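Tuesday, June 4, 2024
Notebook – head camera comparison, wrapping task

OK, back on cameras. The Skasix and the Bukau have both been sitting on my bench since last week and Abimbola wants a pick before we order anything for September, so today was the day. Same task for both: wrap a boxed power strip in thin patterned paper on a low stool, tape, done. I like wrapping for this because everything hard happens in it (the paper is floppy, the hands are always in the way, and tape is basically invisible to any camera ever made).

Skasix first. Mounting took me forever! The band clamp slips if you don't tighten the left screw before the right one, and I did it in the wrong order twice, so Carter, please read this before you try it. Picture is nice once it's on, colors are good, and the small text on packaging stays readable while you're moving. The lag is what bugs me. I ran the clap test and got 100 ms end to end, which is fine for recording but I'd hate to steer the arm with it.

Bukau is quicker, 50 ms on the same test, and it weighs so little I forgot I had it on and walked off to the kitchen still plugged in. Cable survived. It does blow out white paper when the light comes from the side, and I had to knock the exposure down 2 stops before the paper print showed up properly. After that I was pretty happy with it.

Then the part I really care about, which is whether the hand tracker in Istness holds on when the paper goes over the fingers. I did 9 wraps per camera. Flat hand on top of the paper is no problem with either one. The trouble is the fold, when the paper bends up over the box and you have one hand pinning the edge and the other one flattening.

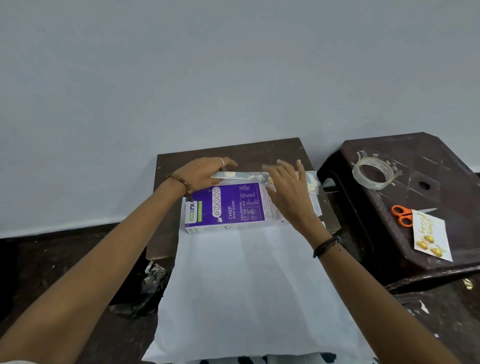
With the tilt at the default the tracker kept losing my fingertips right at that moment, so I pointed the camera down a bit more and it got a lot better – still not great, but I stopped swearing at it. Jewelry seems to make no difference, by the way. I was sure it would.

Gripper side, for whoever picks this up: the Caron two-finger still can't do the pinning. It pinches the paper fine but it wants to pull instead of press, and the thin stuff tears. I'd try the soft pads before we give up on it. Abimbola thinks a flat palm plate would do the job better and she may be right, there's a scrap of the white plastic left if anyone feels like cutting one.

Leaning Bukau for now. Still to do: repeat with the blinds closed, fix the exposure in the config so it doesn't reset on every boot, ask Carter where the other head strap went.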